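Small cafe and gift shop finds – share yours!
Forum > Eating and Browsing > Local Favourites

tamara_cozma
January 17, 2026
Okay, I have to tell someone. We finally got to Pandwood, the tea room with the little gift shop up the back, and I'm smitten! You order at the counter, then wander through the shelves while they make it (dangerous, I left with two mugs and a tea towel). The ginger slice is huge and properly gingery. Has anyone else been? I want to know what to order next time.

Bogdan_M
Been twice. Lovely spot, but $50 for lunch for two with one slice of cake between us is a bit rich. I reckon Enache does better food for less.

PreciousV
Bogdan, Enache has better toasties, I'll give you that, but there's nothing to look at while you wait! Half the fun of Pandwood is poking through the shelves. I got my mum's birthday present there, wrapped and all, and she loved the colour.
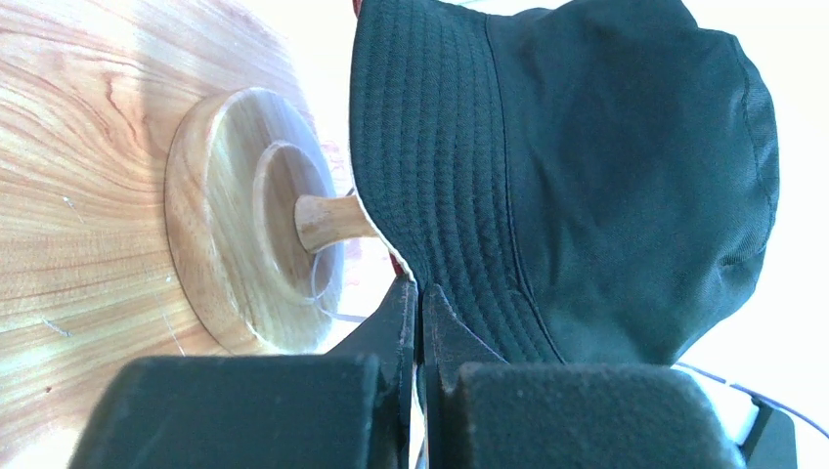 Also, try the plum iced tea if it's still on. They only do it in January and I've had it 3 times already – no regrets.

tamara_cozma
Plum iced tea! It wasn't on the board when I went, so I'll ask. Did you see the teapots by the window? There's a gorgeous one for $699 and I was scared to breathe near it.

Bogdan_M
$699 for a teapot. This is my point.

Katya Grecu
Oh come on, most of the shop is cards and small bowls, you can get out of there for pocket money. My neighbour and I go every fortnight and share a scone. I do agree the tables are too close together though, I could have joined in on the next table's argument.

PreciousV
Ha, yes, go early. Before ten you can get the bench out the back.

lenuta.c
If you like that sort of place, have a look at Flolon too. Smaller, more sweets than gifts, and the sesame biscuits are my favourite thing in town. Cash only last time I went.

Bogdan_M
Seconding Flolon. See, I'm not grumpy about everything.

tamara_cozma
Adding Flolon to the list! Might do both in one morning and skip lunch. Will report back on the biscuits.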